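Tisisura

Tisisura is a semi-hard cheese made from sheep's milk, or from a mix of sheep's and cow's milk, in the hill country above Traltthorpe. It has a pale yellow paste, a dry gray-brown rind and a mild, nutty taste that turns sharper with age.

Production

The milk is warmed slowly and set with animal rennet. Once firm, the curd is cut to the size of rice grains, stirred and packed into molds lined with cloth. The wheels are pressed overnight, then salted in brine for 2 days. Young Tisisura is sold after 2 months. Older wheels – known locally as Drumudstead, after the village where they were first stored – stay in the cellar through a second summer and are rubbed with oil to keep the rind from cracking.

A standard wheel weighs 900 grams. The largest producer, the Jayawardena dairy, made 2,158 wheels in the last season for which records are available.

Use

Young Tisisura melts well and is used in baked dishes and on flatbread. The aged type is grated over soup or eaten in thin slices with pears. 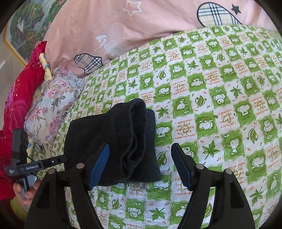 A folded black sock on a green-and-white checkered bedsheet.

Storage

Cut pieces keep best wrapped in waxed paper in the warmest part of the refrigerator. Plastic wrap traps moisture and can make the rind sticky. Freezing is possible, but the paste becomes crumbly once thawed.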